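Storing reusable clip appliers after cleaning

Priit Luik

Hello all. I work in the sterile supply room of a small hospital, and English is my third language, so please be patient. We have 4 Clemiser clip appliers for neurosurgery. After the last cycle two of them feel stiff when I close the jaws. The surgeon does not accept this. Should I use more lubricant, or must they go back for repair?

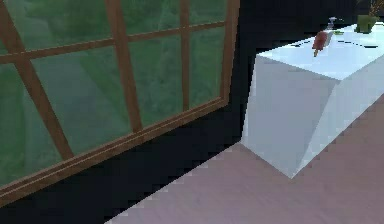 Replies in: Instrument Care

Shamim Sethi

First look at the hinge under magnification. Old residue in the joint feels the same as a damaged spring. Clean it again with the jaws open, rinse well, dry, and put one drop of water-soluble instrument lubricant on the hinge. Never use oil, the steam does not pass through it. Open and close the applier slowly several times. If it is still stiff, take it out of the set and send it for repair. Please do not bend the jaws yourself, even a little.
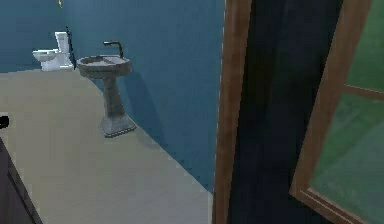 Also write down the number of cycles for each applier. In our department we check them every 25 cycles, and at 50 they go to the workshop for inspection. Your own instructions for use may say something different, and then you must follow them.

Sohail Niazi

Same problem with ours in August. It was the drying. We changed the program and now it is fine.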